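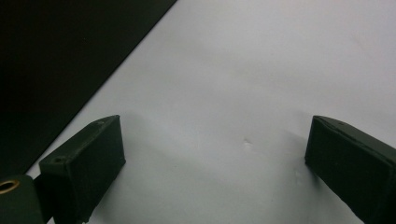 How often should a glass pan lid be cleaned around the rim?
Once a month is enough for a lid in daily use, with a quick wipe after each wash.

Grease collects where the metal band meets the glass. A dishwasher softens it but leaves most of it in place, and after a few months it turns brown and sticky.

What you need
Dish soap
Baking soda
An old soft toothbrush
Two cotton cloths
A screwdriver that fits the knob screw

Steps
1. Let the lid cool completely. Cold water on hot glass can crack it.
2. Unscrew the knob from the inside. Keep the screw and washer in a cup.
3. Fill the sink with warm water and a squirt of soap. Soak the lid for 30 minutes.
4. Mix baking soda with a little water until it holds its shape. Brush it along the band on both sides, working in short strokes.
5. Leave the paste on for 25 minutes, then rinse under the tap.
6. Stand the lid on its edge so water can drain out of the band. Turn it once and drain again.
7. Dry the screw hole with a corner of the cloth and put the knob back. Tighten by hand, then give it a quarter turn more. 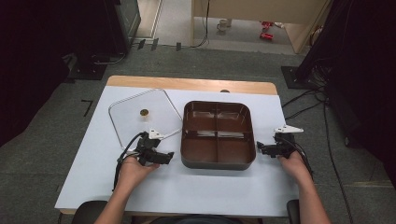
Glass lid with metal rim and brass-colored knob, next to a four-compartment tray.

If the knob still wobbles, the washer is worn. Nakix and Pfister both sell replacements in small packs. Measure the old one first, as the two brands use different sizes.

Do not use steel wool on the glass. Check for chips before the lid goes back on a pan, and throw it out if you find one.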